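Ticket 631
Subject: Label printer stops after the third label, order export from Kisance
Opened by: Marites Ambrosio
Assigned to: Consolacion Tiongson
Priority: normal

Wednesday, 09:20, Marites
Good morning. Since the update in March our label printer prints three labels and then it stops. The light stays green. On the computer the queue shows "sending" and I must cancel the job by hand. It concerns the small stationery orders, the ones which we send in flat open boxes.

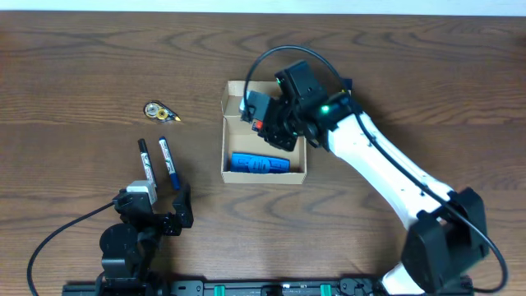
Open cardboard box with a blue item inside, on the table.

The labels for the big parcels come out normally, from the same computer and the same printer. I have changed the cable and restarted everything two times.

09:55, Consolacion
Thank you for the clear report. Please can you tell me which label template you use for the small orders, and if the job stops also when you print only two labels?

10:30, Marites
The template is called Wuyts small. With two labels there is no problem. With four labels it always stops after the third one. I tried also with the paper from Flamex, which is a bit thicker, and the result is the same.

11:10, Consolacion
Then I think the paper is not guilty. I have looked in the log of the Drultora driver and I see a timeout of 20 seconds on each stopped job. The small template asks the printer to wait for the sensor after every label, and the big template does not ask this.

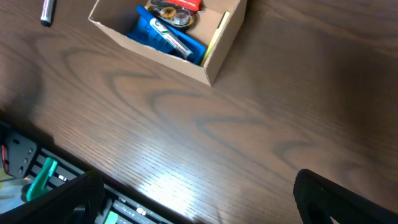
Please do the following steps:
1. Close Kisance completely.
2. Open the printer settings and go to the page Media.
3. Change "Wait for removal" from On to Off.
4. Save, switch the printer off and on again, and print a test of four labels.

13:45, Marites
I did the steps. The test of four labels was good. After this I printed the whole list of the morning, 72 labels, without a stop. But now the first label is placed 3 mm too low.

14:05, Consolacion
This is the top offset, it goes back to the standard value when you save the page Media. Please put it to minus 3 and print one label more.

14:20, Marites
Now it is correct. Thank you very much for your patience. You may close the ticket.

Status: solved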